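3. Materials and Procedure

3.1 Participants

The study was carried out in Javholm and in the neighboring town of Rastance. We invited adults who prepare at least one meal a day at home, and who had no diagnosed eating disorder and no problem with color vision. In total 174 persons answered the invitation and 152 of them completed all parts of the study. The other persons left before the second visit, mostly for reasons of work or travel, and their data are not used in the analysis. All participants gave written consent. They received a small gift card after the last visit, and its value did not depend on their answers.

We did not tell the participants that the color of the dishes was the object of the study. The invitation said only that we were interested in habits at the table. After the last visit every participant got a written explanation and could ask for his or her data to be removed. No participant asked for this.

3.2 Tableware and setting

Earlier work on the color of tableware has given mixed results. In some studies people served themselves less food when the dish had a strong contrast with the food, while in other studies the effect was very small or it was absent. One difficulty is that the shape, the depth and the rim of the dish were often changed together with its color. When a person takes less soup from a red bowl than from a white one, and the red bowl has also a wider rim, it is not possible to say which property is responsible. For this reason we put much attention on the choice of the dishes.

All dishes belonged to one product line, Cuvasura, which is sold in several colors with the same form. We used the pale pink, the white and the dark blue versions. For each color there was a bowl for soft and liquid food and a plate for fruit, bread and other solid food. The bowl is of interest for us because its wide rim takes a visible part of the total width (Figure 2). A person who judges the size of the portion may look at the whole bowl, or only at the inner part where the food lies, and these two ways of looking can lead to different judgments.

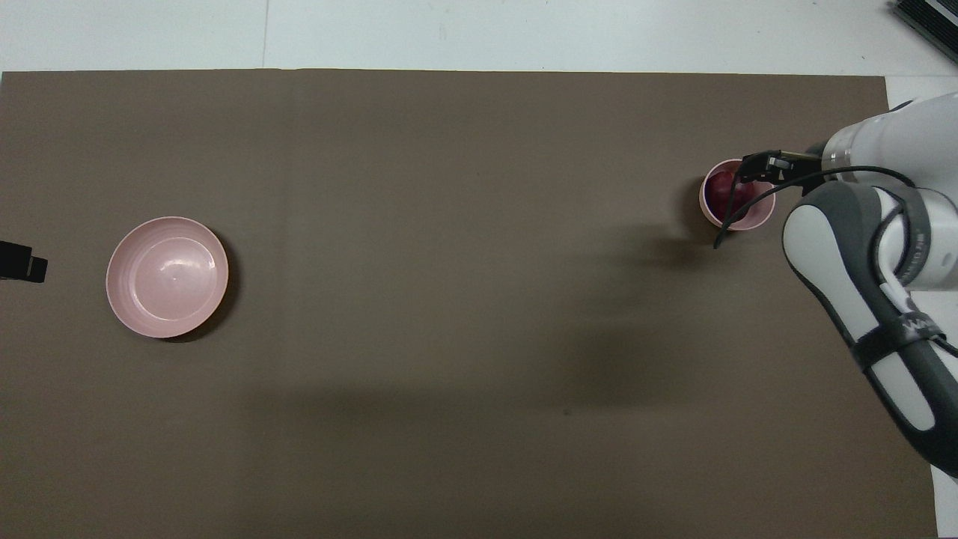

Figure 2. Empty bowl of the pale pink set on the brown mat.

The color under the dishes was kept constant. A large brown mat was laid on a white table, so that the white dishes would not be lost against the table top. We tested also a gray mat in the pilot phase, but several persons in the pilot found that it made the food look old, and we did not continue with it. The light in the room came from ceiling lamps only and the curtains were closed during all visits. We measured the light at the place of the dish at the start of each day, and the values are given in the appendix.

3.3 Food items

Three kinds of food were used: oat porridge, vegetable soup and whole fruit. The porridge and the soup were prepared each morning after the same recipe and kept warm in covered pots. Both have a pale color, and therefore the contrast with the white bowl was low and the contrast with the dark blue bowl was high. The pale pink bowl was planned as a middle condition.

The fruit had another role. With porridge or soup the participant can take any amount, but a whole fruit is one unit and most people do not divide it. We wanted to know if the color of the plate changes the judgment of size also in this case, when the real portion cannot be changed. The participant looked at an apple on a plate, with an empty bowl standing next to it, and gave an estimate of the weight of the apple. Red apples of one variety were bought at the same shop during the whole period, and we selected them by weight so that the difference between the lightest and the heaviest was small. The pink plate is a special case here, because its color is nearer to the color of a red apple than white or dark blue.

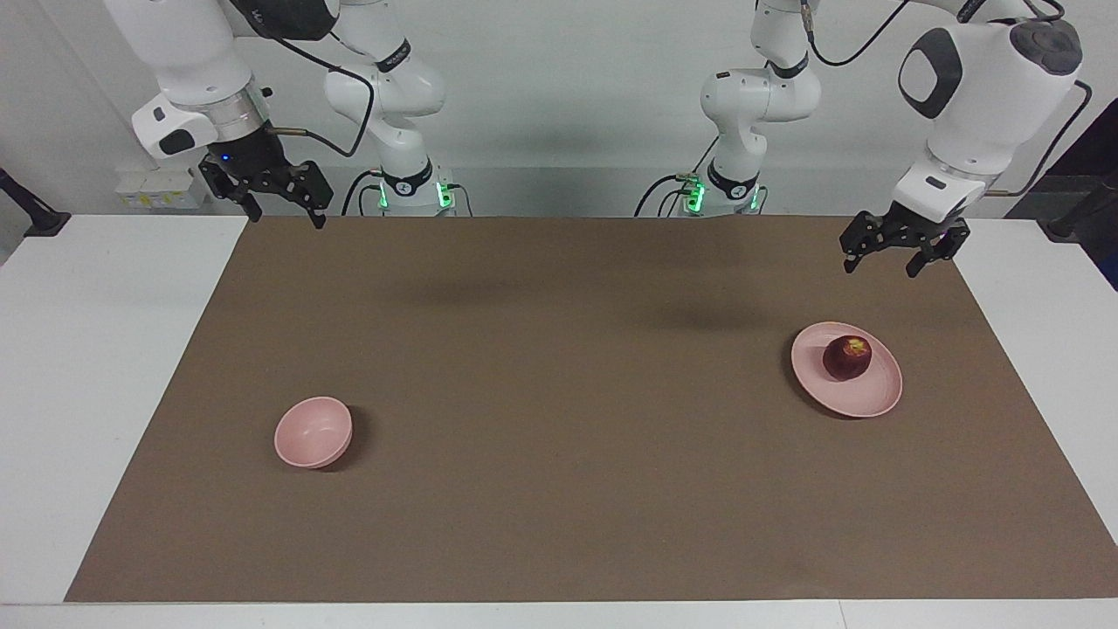
3.4 Procedure

Each participant came for 3 visits, one for each color, with at least six days between two visits. The order of the colors was balanced over the group. The participants were asked not to eat in the two hours before the visit. On arrival they marked their hunger on a paper scale, and after this they sat down at the table.

In the serving task, the participant took porridge or soup from the pot with a ladle and stopped when the portion was "right for now." The bowl was then weighed in another room. The participant could eat as much as he or she wished, and what was left in the bowl was weighed again. In the estimation task no food was eaten. The participant wrote the estimated weight on a form and could correct it one time.

The forms were typed into a table by two members of the team who worked separately. After removal of double entries and of forms that could not be read, there were 3,000 single judgments and weights for the analysis.

3.5 Analysis

We used a linear mixed model with the color of the dish as fixed effect and the participant as random effect. Hunger at arrival, age and the order of the visit were added as control variables. The model was fitted separately for the serving task and for the estimation task, because the units and the spread of the values are different. For the estimation task we used the relative error, that is the difference between the estimate and the real weight, divided by the real weight.

The plan of the analysis was registered before the first visit, and one change was made later. We had planned to compare men and women in the serving task, but the two groups differed much in size and we report this comparison only in the appendix.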